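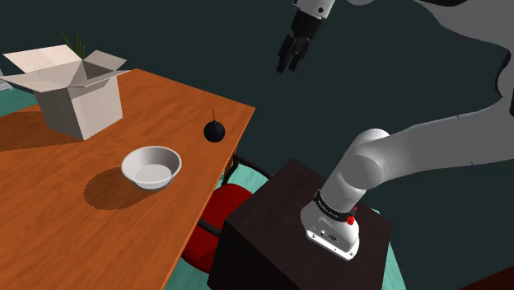
Simulation and transfer > Ranking policies in sim before real runs

korkeo_k
Posting numbers from the Lillbridge tabletop suite. 819 sim episodes, policy trained on teleop data only, scene layout fixed, textures and light direction randomized. Success 521 of 819. Real side is 40 episodes on the matching bench. The ordering of our checkpoints is the same in both, so we now pick checkpoints in sim.

herkbridge2
How many checkpoints? With 40 real episodes split between them I would not trust any ordering.

korkeo_k
Four, ten real episodes each. Point taken on the intervals.

seyoum_lab
Shadows are my concern. The bowl's shadow in your render is large and well offset, the one under the black sphere is tiny. If the policy uses shadow as a height cue, those two disagree. Did you run with shadows off?

korkeo_k
Yes, 188 of the episodes. Bowl placement got worse, box placement did not change. I have not separated shadow from general contrast.

herkbridge2
Then the claim should be limited to box placement – the bowl result depends on the renderer.

seyoum_lab
Disagree. A drop with shadows off shows the cue is used, and says little about whether the ranking holds. Rerank on the shadowless set and compare.

korkeo_k
Running that tonight, same seeds. Will post the per-checkpoint table with intervals.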